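Two minutes at the microphone

So I went to the Skallow town council meeting again, and yes, I know I said in my last post that I was taking a break from it. That lasted one meeting. Then they put the agenda up and item 9 was "revision of rules for public participation," wedged between a culvert repair and the holiday parking waiver, and I was back in my coat by 6:30.

If you don't live in Skallow, the short version is that residents used to get five minutes each at the start of the meeting. You filled out a card, you walked up, you said your piece. Now the council wants 2 minutes, at the end, and only on things that are already on the agenda. So if the agenda doesn't mention the bus shelter on Trorner Road, you can't bring up the bus shelter on Trorner Road. And who writes the agenda? The council president does, and she has never had to wait for a bus there in the rain, I can promise you that.

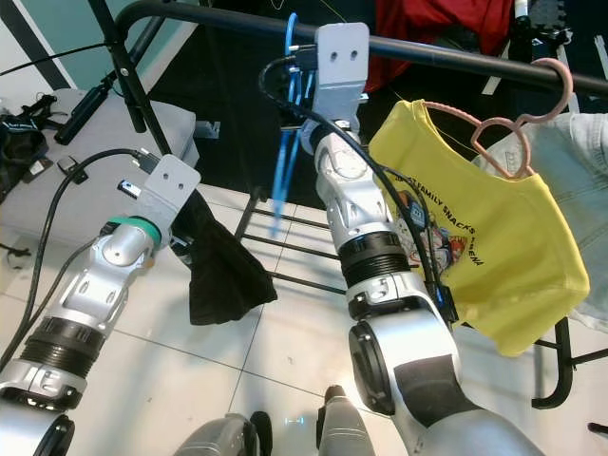
I should say I'm not a natural public speaker. The first time I got up there (the Feter Street parking thing, long-time readers will remember) my hands shook so hard I had to put my notes down on the lectern and then I couldn't read them from where I was standing. It took me most of my five minutes to get to the point. Under the new rule I'd have been cut off somewhere in my opening apology. And I think that's how it goes for a lot of people! The ones who can make a clean argument in 2 minutes are the ones who do it for a living — the developer's attorney, the guy from the paving company. The rest of us need a run-up.

Glykeria Margaritis got up before me and was much better than I was. She's been going to these meetings since before the building had an elevator, and she had brought a printout of the old rules, the ones adopted when the council moved into Tsolakis Hall. She read out the line that says comment comes first "so that members may consider it before voting." Then she asked if anybody on the council could tell her what had changed about that. There was a really long pause. The clerk looked at the president, the president looked at the attorney, and the attorney said it was a matter of meeting efficiency.

Efficiency! The last three meetings ended before nine. I've sat through school concerts that were longer.

The other thing that bugs me is how they let people know. The notice went in the legal section of the paper and on page 104 of the meeting packet. I went and checked, since I'd been told it was "widely available," and sure, it's available if you download a file that takes forever to open and you already know what you're looking for. A petition against the change has been sitting on the counter at the hardware store and it has over 500 names on it now, in a town where we get excited if the primary turnout fills the back half of the gym. I signed it in November. Half the people in line behind me hadn't heard a word about any of it until they saw the clipboard.
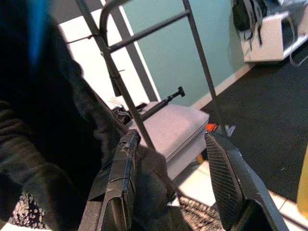

To be fair to the council (I'm trying!), there are a couple of regulars who make those meetings hard to sit through. One man has been reading aloud from the same letter about his neighbor's fence for most of a year. I get why you'd want a way to deal with that. But the rules already let the president ask a speaker to wrap up, and she just doesn't like doing it, so instead everybody gets the short clock.

Councilman Xenos tried to split the difference. (Panagiotis, not his cousin on the school board, please stop emailing the wrong one.) His idea was three minutes, at the start, on any subject, with a cap of an hour total. I could live with that. I told him so in the parking lot afterward and he said he had one other vote for it, maybe, and needed two. He wouldn't tell me who the maybe was. I have a guess, and my guess is she reads this blog, so hello, and please do it.

They ended up tabling the whole thing until the next meeting. No vote, no amendment, and the old rules stay in place until then. So if you have something to say, the card is on the table by the door and you need to turn it in before seven. Write your address on it or they'll skip you — they skipped me once for that and I'm still a little mad about it.

I'll be the one in the third row with the cough drops. Come sit with me if you don't want to go in alone, and if you can't make it, the clerk takes written comments up to noon on the day of the meeting.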